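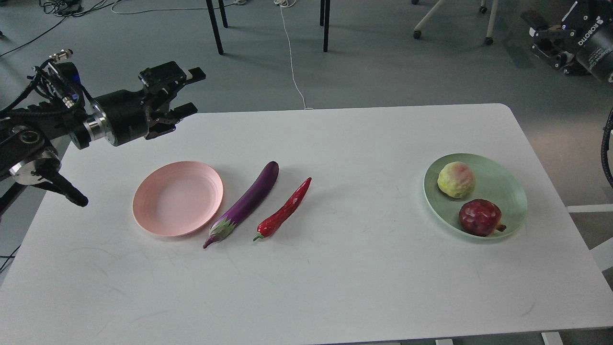

About Winari

Winari is a supplier of play food, plates and child-size tables for preschools, kindergartens and family centers. The company was founded in Skanau, where its office and showroom remain today, and currently serves 375 schools and centers.

Our catalog is organized by setting. A school may order a full pretend kitchen, a market corner or a simple table set, and each may be extended later with single pieces. The produce range includes eggplants, chili peppers, pomegranates and other fruit, sold singly or by the basket. Plates are offered in soft colors, among them pink and pale green, so that children can sort and serve by color as well as by kind.

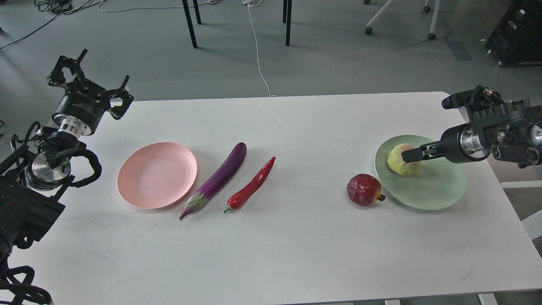 Orders are prepared at our Hukby warehouse and leave within 2 business days. Schools that are furnishing a new room may request a planning visit, which is provided without charge. Replacement pieces remain available for 10 years after a set is withdrawn from the catalog – a policy we have kept from the beginning.

The Sang line, introduced in October, is intended for smaller rooms. It consists of one table set and 15 pieces of produce, together with a printed guide to sorting, naming and table-setting activities for ages three to six.

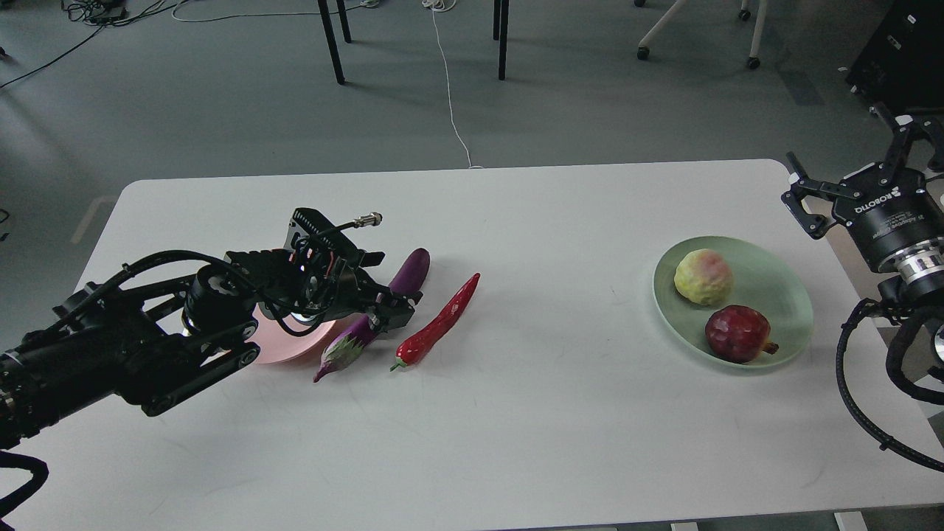

Posted by Winari School Services | February 25, 2021

Activities in the Sang guide begin with very few items. Two plates and a handful of fruit and vegetables are enough for a first lesson. Children may place the fruit on one plate and the vegetables on the other, or set a pepper beside an eggplant and compare color and shape. Tidying up is treated as part of the lesson, and each set comes with shelf labels for this purpose.

Showroom visits in Skanau are by appointment. Catalogs are mailed to schools on request.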